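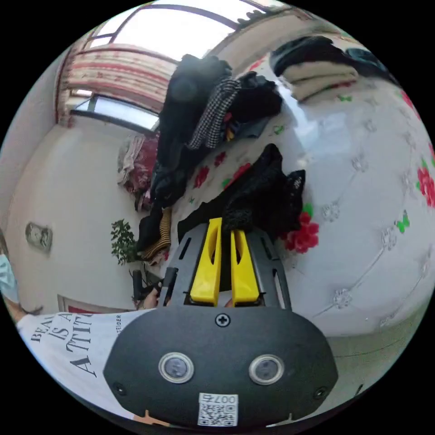

Hoi-yan Tsai
Head of Perception Software, Clulleo

About us

Clulleo is a small software company. We write the programs which let a two-finger gripper find a piece of clothing, decide where to hold it and move it without pulling it out of shape. We do not build arms or motors. Our customers bring their own, and we bring the part that sees and plans.

The company was started by Chia-jung Shek and me in a rented office in Plendholm. Before that we both worked on packing machines for hard boxes, and we had the opinion that cloth would be only a little more difficult. We were wrong, and the first version of our planner was thrown away completely in April of our second year.

Today we have 21 colleagues and two main products. Nemitz is the perception library. It takes the wide round view from a camera near the fingers, corrects the strong curve of the lens and marks the edges and folds of each garment. Black clothes on a printed sheet are a good test for it, as the flowers have clear edges and the black cloth has nearly none.
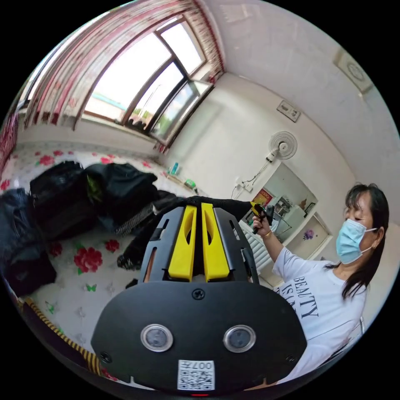 Lace and other open fabrics are also hard, and we keep a separate test set of 467 short recordings only for them. Every change in Nemitz must pass this set before we give it to a customer.

Kong is the planner. It receives the marked garment and proposes two holding points, one for each gripper, together with the path between them. If the cloth hangs lower than expected, Kong makes a new plan during the movement. It does this in around 500 milliseconds on a normal office computer, and we would like it to be faster.

We also make a small tool for replaying recordings step by step. At first it was for our own use, but customers asked for it so often that it now comes with both products.

Chia-jung leads the planning team and answers most technical letters herself. For questions about Nemitz, please write to me. We read everything, but in busy weeks a reply can need some days.

Page last changed: 06/02/2026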